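Gistik Countertop Simulator, annual license
Reviewed by Mahnaz Mohammadi
June 14, 2023

We bought one seat of Gistik Countertop in the spring to help us decide which robot arm to put in next year's equipment budget. The license is $800 per seat per year. I paid for it out of the software line, and I am writing this mostly for people at small labs and teaching departments who have to defend a purchase like that to someone.

What you get is a simulator for tabletop pick-and-place work with a library of household objects, several kitchen counters and a set of arm and gripper models. You load a counter, choose an arm, choose a gripper, scatter objects and run trials. It logs reach failures, collisions, dropped objects and cycle time. The logs export to a spreadsheet without any fuss.

Setup took most of an afternoon. The installer is fine, but the license server wanted a port that our network blocks, and the manual mentions this only in an appendix. Support answered in 48 hours, which was too slow for me, though the answer was correct and complete. After that it ran on an ordinary desktop with a mid-range graphics card. You do not need to budget for a new computer if yours was bought for any kind of 3D work.

The comparison tool is the reason to buy. We had two candidates, the shorter Brannigan arm and the longer one from Liravent, and the price difference between them was large enough to hold up the whole request. Sibusiso Pillay set up our real counter depth in the simulator and ran 100 trials for each arm with the same object layouts. The shorter arm could not get to the back row in a good share of them unless we moved the base forward, and moving the base forward meant a different stand. Once the stand was priced in, the gap between the two arms was much smaller. We would have found that out after delivery otherwise.

Grippers are handled less well. There are 12 models in the library and most of them are parallel-jaw types with different finger shapes. Contact is believable with medium-sized rigid things. Thin items lying flat on the counter are another matter. Forks sometimes slide when touched and sometimes behave as if they were glued down, depending on a friction setting that is hard to find and badly named. I would not choose a gripper on the strength of these results alone. We borrowed a Pomport gripper for two weeks in May to check, and it did better on flat utensils than the simulator said it would.

The object library is decent but odd. Sizes are mostly sensible. Some materials look wrong, and random placement will now and then leave something hanging above the surface until physics catches up. There is a checkbox called "settle before start" that fixes this. It is off by default and should be on.

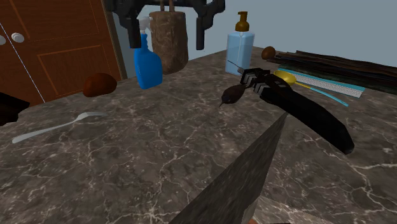 Crowded layouts are where the planning help really showed. With only a few objects out, both arms looked equally good and I could have argued for the cheaper one. When we filled the counter, collisions went up for both, and the wrist of the Brannigan arm needed more room than we had allowed for in our floor plan. That changed where we will put the wall shelf.

A few things on cost that the product page does not make clear:

The $800 covers one named user, and moving the seat to another person takes an email to support.

Additional counters are sold separately. We did not need any.

The student discount applies only if the seat is used in a course listed in your catalog. Ours was not.

Renewal is automatic. Turn it off in the account page if you only need the tool for one purchasing round.

Rendering is good enough to put in a proposal, and Melati Ismail in our finance office said the trial spreadsheet was easier to read than the vendor quotes. The built-in report template is poor, so plan to write your own. Ours is two pages with one table per arm.

I would buy it again for choosing an arm, a stand and a counter layout. For grippers, keep some money back for a loan unit or a demo visit. We have not renewed yet, and will probably wait until the next arm comes up for replacement.

Rating: four out of five.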